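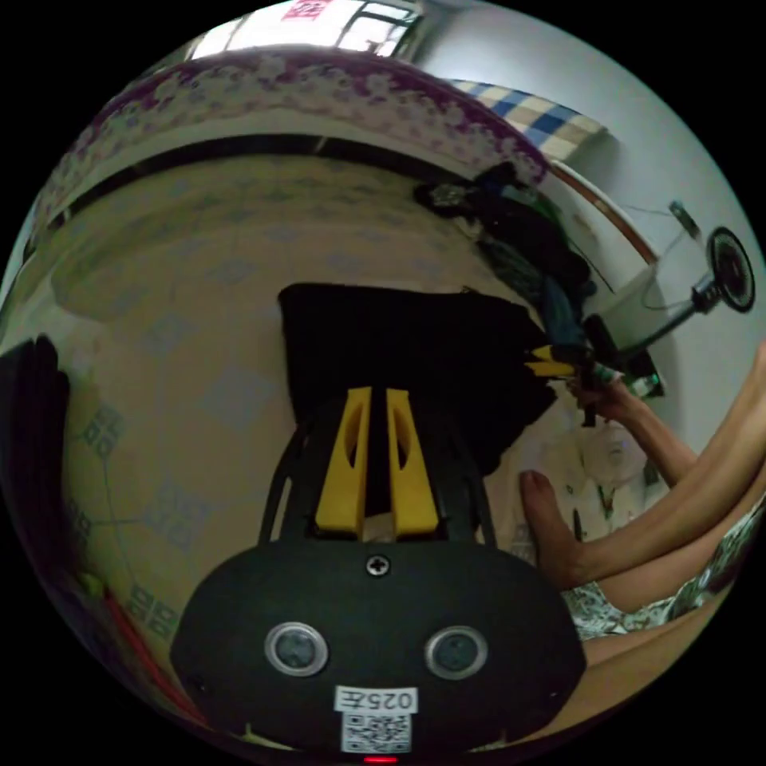 7 November 2018

Today I gave the whole morning to the left gripper, number 025. I did it at home, on the floor beside the bed, where the light from the window is good before noon.

Since Monday the fingers were not closing in the same way each time. I wrote to Rok about it and he answered with one line: clean it first, then complain. So I cleaned it. I wiped the two lenses with the soft cloth, and I went between the yellow fingers with a dry brush. There was more dust inside than I expected, also one long hair around the pivot, which I took out with tweezers. I think it was mine.

After that I did the closing test, 60 times slowly, with the notebook on my knee. It missed the zero position 2 times. Last week it was 9, so it is better, but Serpil wants no misses before the unit goes back to Orkgate. I tightened the finger screws a quarter turn and did not touch the one on the front between the lenses. Nevzat turned that one in June and we lost two days with calibration.

The right unit I only looked at. Its counter says 143 hours and the pads are still thick. I will leave it in peace until the weekend.

My back hurts from the floor. Mother called while I was writing down the numbers and asked if I have a real table at this job. I said there is one in Prumudthorpe, but it is far.

Tomorrow: ask Wahyudi for new finger pads, the softer kind, and ask him if the old grease is still allowed. Charge both units at night. Buy bread and onions.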